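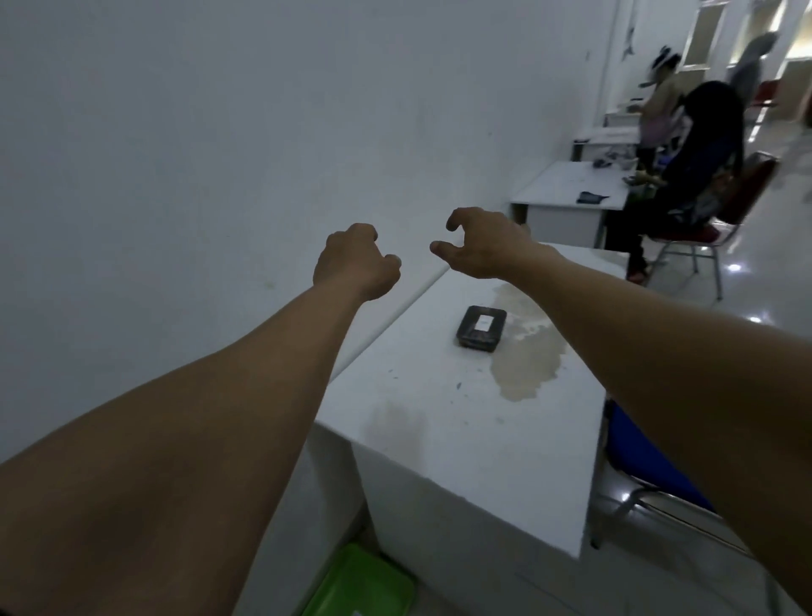
**Delphine Mbeki**
*Front desk and building safety lead, Trirkura Community Pottery*

Wednesday, November 19, 2025

OK, walkthrough is done! I went before opening so I could poke at things without stepping over anyone's bag. Same checklist as October, with my comments under each item. If your area is marked FIX, please read that part even if you skip the rest of my rambling.

## Entrance and hallway

- [x] **Exit signs lit** - OK. Both of them, front and back.
- [x] **Front door closes and latches on its own** - OK. Much better than last month, when you had to lean on it.
- [ ] **Floor mat lies flat** - FIX. The corner nearest the coat hooks has curled up again. I taped it down, but tape is what I did in October too and you can see how that went. I'd like to buy a heavier mat.
- [x] **Hallway clear, full width** - OK, once I'd moved the folded easels. They live in the closet, folks.

## Fire equipment

- [x] **Extinguishers on their hooks, gauge in the green** - OK, all 3. The tag on the kiln room one is hard to read where glaze got on it, so I'm asking for a new tag at the next service.
- [x] **Smoke alarms tested** - OK. Very loud. Sorry to the dentist upstairs.
- [ ] **Evacuation map posted in every room** - FIX. The glaze room map still shows the old back stairs. I have the new one printed and just need a frame for it (if you have a spare letter-size frame at home, I'll take it!).

## Kiln room

- [x] **Nothing stored close to the kiln** - OK. There was a cardboard box in there in October and I was not nice about it. Thank you for listening.
- [x] **Vent fan runs, duct attached** - OK. It rattles when it starts up and then settles down.
- [ ] **Kiln log filled in** - FIX. There are 11 firings in the log with no initials next to them. I can guess the handwriting on most of those, but please don't make me guess.
- [x] **Heat gloves in good shape** - OK. The Katon pair is holding up great. The older pair has a thin spot at the thumb, so I threw them out.

## Glaze room and sinks

- [x] **Dry materials labeled and lidded** - OK.
- [ ] **Respirator cartridges in date** - FIX. I couldn't find a date on two of them, which I'm counting as a no. New ones are on the Zosutex order.
- [x] **Eyewash station runs clear** - OK. Ran it until I got bored.
- [x] **Floor wet-mopped, no sweeping** - OK, although somebody left a broom in there. It's in my office now if you want it back.

## Electrical

- [x] **Wheel cords off the floor** - OK.
- [ ] **No power strips plugged into power strips** - FIX. Under the front desk. Yes, that's mine. I'm embarrassed and I'll sort it out this week.

## Money stuff

The Zosutex order (cartridges, mat, two boxes of nitrile gloves) comes to $660, and that's within what we have left for safety supplies. I'd like to put it through before the holiday sale, when we get a lot more people through that hallway.

Still waiting on the landlord about the back step. I've sent the photos twice. Next walkthrough is in December, probably a morning again - come along if you're up early, I could use a second person to hold the ladder.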